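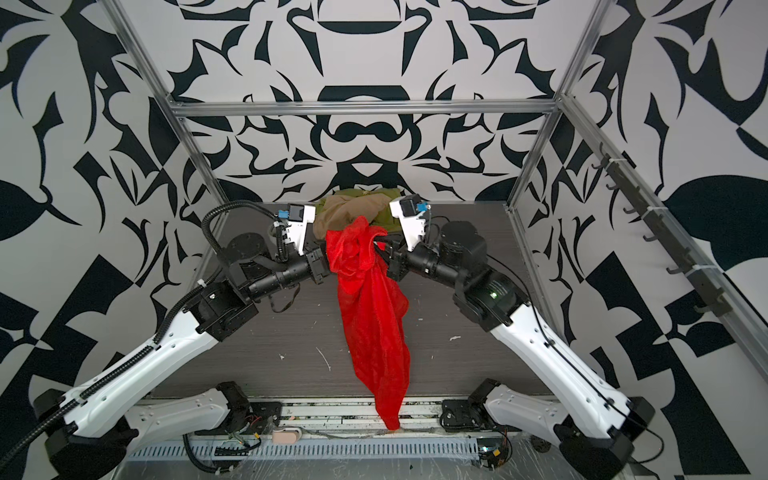 # Two Thousand Ways to Pick Up a Cloth

The workshop in Sterkville opens at eight, and the first job of the morning is to make a mess. An operator takes a few pieces of cloth, crumples them and drops them on the table. Then she sits down, puts her hands on two control handles, and starts to make order again. The robot arms do what her hands do. Every movement is saved.

This is how Koso learns. Koso is the name of a learning system built by Fladuvden, a small company which wants to sell folding machines to hotels and hospitals. The system is not told how to fold. It receives examples, and from these examples it must find out what a pair of grippers should do when the cameras show a certain shape of fabric.

For the first version the company has set a goal of 2,000 examples. In March the team had less than half of them. One example is one attempt, from the moment when the arms leave their resting position to the moment when they return. A good operator can record 18 in an hour, but after lunch the number goes down, and the team has stopped pretending that it does not.

Cloth is a hard subject for a machine. A cup has the same shape on each day of its life, and a box can be measured once. A piece of fabric that is dropped two times will never lie the same way, and when it is lifted by one point, most of it hides behind itself. The engineers speak a lot about the second grip. To find a first place to hold is easy, they say, almost any fold will do. The second place must be a corner or an edge, and the corner is often somewhere inside.
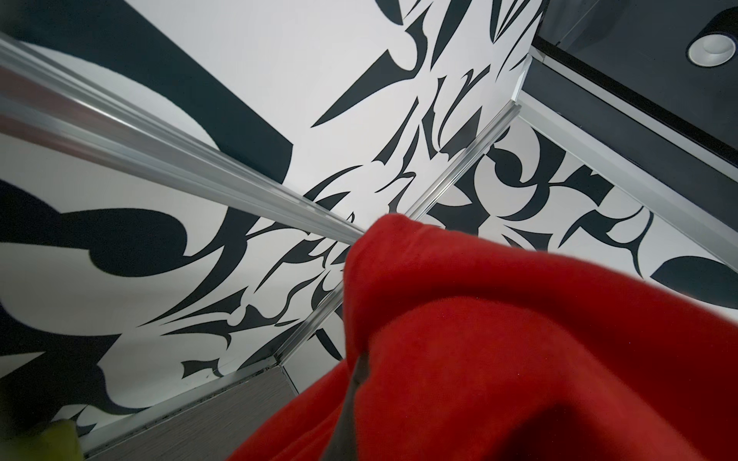

For this reason the small cameras at the grippers matter as much as any view of the whole table. When the fabric comes close, the wide view can say where the arms are, but it cannot always say what is between the fingers. The price is that the close view is often filled with one color and very little else. The operators had to learn to work with this. In the first weeks many of them looked only at the table, and their examples had to be recorded again, as a person can use knowledge that the cameras never received.

The walls of the booth, with their strong black-and-white ornaments, are a surprise to most visitors. The company changes the background between series of recordings. If the wall is always plain, the system may come to depend on it, and a hotel laundry room is not plain. Fleece is used together with thinner fabrics for a similar reason.

Failed attempts are a question on which the team does not agree. At the beginning they were deleted. Now an attempt is kept if the operator loses the cloth and then recovers it, because the machine will also lose the cloth and should have seen what to do next. An attempt that ends with the fabric on the floor is still thrown away. One of the engineers would like to keep these too, with a label, and the discussion comes back every month.

A trial with the first 13 hours of recordings gave a mixed result. The arms went to the cloth without delay and lifted it well — and then they waited, each one holding a piece, as if the other should begin. The operators recognized this pause. It was their own, the short moment in which they look for the corner, and the system had copied it with great care.

Since then the instructions have one new line: look first, then move. The next trial will take place at the Nakajima site, on a second table, with operators who have not yet recorded anything for Koso.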